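Sillcombe Gripper Trials

The Sillcombe Gripper Trials, often shortened by the people who use them to "the Sillcombe set," are a collection of simulated kitchen tasks for comparing robot gripper fingers before any of them are cut or molded. The set was put together by Soledad Zepeda and Zdeňka Ďurica, who wanted a friendly way to try one finger shape against another without tying up a real arm for weeks at a stretch. It runs on the Vokia controller and contains 16 tasks, most of them built around everyday household things.

Background

Zepeda had been testing fingers by hand at the Villalba workshop, and she has written, with a good deal of affection, about the long evenings this took and the number of cups that got broken along the way. Ďurica suggested moving the first round of comparisons into simulation, and the first version was shared on Thursday, January 17, 2019. A small correction to the friction settings followed in February, after Sheila Bunting noticed that smooth bottles were being held more firmly than they had any right to be.

Bottle and cabinet tasks

Several of the tasks take place at a tabletop with a gray microwave and an open-fronted cabinet, where the finger has to get at something standing inside. The green soda bottle is the favorite for comparing fingertips (it is smooth and it tips easily, which makes it a wonderfully unforgiving thing to practice on). The narrow-tipped black finger is the usual starting point, and each candidate gets 80 attempts. 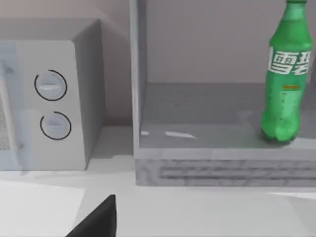 Basket tasks

The basket tasks ask for rather different manners. A wide, shallow oval basket with a ribbed surface sits on a white tabletop, and a finger may take it by the rim or press against the sloping side, where the ridges can help or hinder depending on the pad. Shirley Rowbotham, who contributed the scoring rules for this group, gives partial credit for a lift that is level but slow, a kindness that newer users tend to appreciate very much.

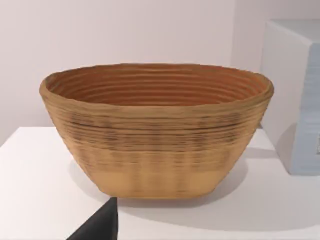 Results and use

In the first published comparison, 11 finger shapes were tried. The Flokus soft pad did best on the basket and rather poorly on the bottle, while the plain narrow finger did nearly the reverse. Lacey Dawber later repeated the bottle tasks on a physical arm, with 620 grasps in all, and found the same order among the top few shapes, although the scores themselves were lower.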